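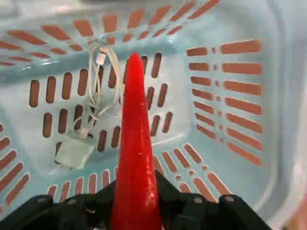
新闻稿 第7期 第1页

辣椒吃货们,今年的“Galtum 辣味周”定下来了!

发稿日期:2018年4月16日
发稿:Votine 食品市集 宣传组
可即时发布

大家好,我是 Bernadette Fitzsimmons,Votine 食品市集的宣传负责人。按规矩,新闻稿应该写得一本正经,用“本市集”开头,用“敬请期待”收尾。可我在这儿写了六年稿子,熟悉我的编辑朋友都知道我写不来那种,所以还是老样子,我想到哪儿说到哪儿,您需要哪段就摘哪段。

先说正事。第四届 Galtum 辣味周今年夏天照常办,地点还是河边的 Galtum 老货栈,从头到尾七天,每天上午十点开门,晚上九点收摊。报名的摊主比去年多,最后排进来的有种辣椒的、做酱的、腌泡菜的、卖香料的,还有两家专门卖解辣甜品的(去年只有一家,队伍从门口排到了停车场,我自己排了四十分钟,轮到我的时候椰奶冻卖完了,这事我记到现在)。

去年七天下来,入场的一共3509人次。这个数字是门口检票机报出来的,我第一眼看到的时候以为机器坏了,又让同事核了一遍,没错。头一年我们才1154人次,第二年1166人次,涨了十二个人,当时开总结会,大家看着那张表都没怎么说话。第三年换到老货栈,场地宽敞了,公交也能直接到门口,一下子就热闹起来了。所以今年我们哪儿也不搬,就在这里!

今年有什么新东西呢?我挑几样我自己最想去看的讲。

第一样是鲜辣椒长廊。往年鲜货和加工品混着摆,想买新鲜辣椒的人得从酱料摊中间挤过去,农户也抱怨,说客人走到他们那儿手里已经拎满瓶子了。今年鲜辣椒全部挪到货栈东侧,单独一条长廊,早上到货,当天卖。Dronosell 农场会带来他们大棚里的长形红椒和几种小个头的朝天椒,还有一种皱皮的黄椒,我三月份去大棚里看过,那时候苗才到我膝盖,负责育苗的小伙子拉着我讲了一个多小时的土壤温度,我听懂了一半吧,但是他讲得是真高兴。

第二样是“Ho 厨房”。Ho 是咱们城南那家开了很多年的小馆子,老客人应该都吃过他们的剁椒蒸鱼。他们今年把整个后厨班子搬过来,每天下午两点和五点各上一堂课,教家常的辣味菜:剁椒怎么剁,油泼辣子的油温怎么看,泡椒坛子起了白花怎么办。每堂课收十六个人,要提前报名,不收学费,只收食材费。别嫌名额少,灶台就那么几个,人多了真的转不开身。

第三样我有点紧张,就是吃辣比赛。前两年停了,原因很简单,当时规则定得太乱,有人报的是中辣组,上来却要求换特辣,最后场面不大好看。今年重新写了规则,分三个组:微辣、中辣、特辣,报了哪组就吃哪组,现场不换。每位选手旁边都备着牛奶和米饭,随时可以举手退出,退出的也有纪念围裙。十八岁以下不能参加特辣组,有胃病、高血压的朋友请您坐在观众席,观众席也有好吃的。急救人员全程在场。

说到这里,顺便回答几个每年都有人打电话来问的事。

不能吃辣能不能来?当然能来!我先生就一点辣都吃不了,年年来,年年吃得比我多。场内有不辣的摊位,招牌统一用绿底白字,很好认。甜椒、灯笼椒这些也都有卖,烤一烤撒点盐就很香。

能不能带孩子?可以,一米二以下免票。西北角留了一块地方给孩子种辣椒,一人一个小花盆,种完可以带回家。有家长问我种出来辣不辣,这个要看您拿到哪一包种子,包装上都印着,看清楚再拿。摸过鲜辣椒记得给孩子洗手,尤其别揉眼睛,洗手池在花盆区旁边,今年多加了几个水龙头。

能不能带宠物?室内不行,河边的露天座位可以,请拴好绳子,也请您看住它别舔桌上的酱。

买回家的鲜辣椒怎么放?这个我得多说两句,因为真的有太多人问。不要一买回来就洗,带着水汽装袋最容易烂。找个透气的篮子或者垫了厨房纸的盒子,平放进冰箱的蔬菜格,别压着,能放一个多星期。如果一次买多了,整根冻起来也行,炒菜的时候不用化冻,直接切,切起来还不呛。晒干的话要挑连着几天的好天气,我去年赶上下雨,一筐全长毛了,扔的时候心疼得不得了。

再说票。今年印了2000张预售票,价格和去年一样,没有涨。预售票可以选任意一天入场,不用提前说是哪天,用过一次就作废。卖完以后就只有现场票了,现场票贵一点,而且周末多半要排队,所以想来的朋友早点下手。买票请到 Votine 市集的售票窗口,或者 Ho 的前台也有代售,吃完饭顺手就能带走两张。请不要从陌生人手里买转让票,去年有客人拿着复印的票来,检票机读不出来,我们也很为难。

交通方面,老货栈门口就有公交站,下车走两分钟。开车的朋友请停河对岸的停车场,走桥过来,货栈门口那一片留给农户卸货用,早上进进出出都是车,停在那儿会被请走的。骑车来最方便,南门外有车架。

还有摊主朋友,如果您已经收到确认信,请尽快把用电需求报过来。我知道您忙,可是电工师傅天天问我,我再拖下去就不敢接他的电话了。用明火的摊位另外要填一张表,表格随确认信一起寄出,找不到的话跟我说一声,我再寄一份。所有的酱料、腌制品都要贴好标签,配料、生产日期和辣度写清楚,辣度请按我们统一的五级标法来写,别再写“有点辣”或者“很刺激”了,每个人对“有点”的理解差得太远啦。

媒体朋友要来采访的,请提前两天跟我打招呼,我给您留工作证。开幕当天上午人最多,想安安静静和农户聊天,建议挑中间几天的早晨来,他们刚摆好摊,还没忙起来,也愿意多说几句。想拍 Ho 厨房上课的,麻烦站到灶台后面那条黄线以外,油锅不长眼。Dronosell 农场那边也可以安排下乡看大棚,路有点远,请穿不怕脏的鞋子。

如果您只有地方登一小段,就登这一段好了:第四届 Galtum 辣味周今年夏天在 Galtum 老货栈举行,为期七天,由 Votine 食品市集主办,Dronosell 农场和 Ho 协办,现场有鲜辣椒长廊、家常辣菜课和吃辣比赛,预售票现已开卖。

媒体联系人:Bernadette Fitzsimmons,Votine 食品市集宣传组。上午打办公室电话最容易找到我,下午我多半在货栈量摊位,请留言,我当天一定回。

(稿件完)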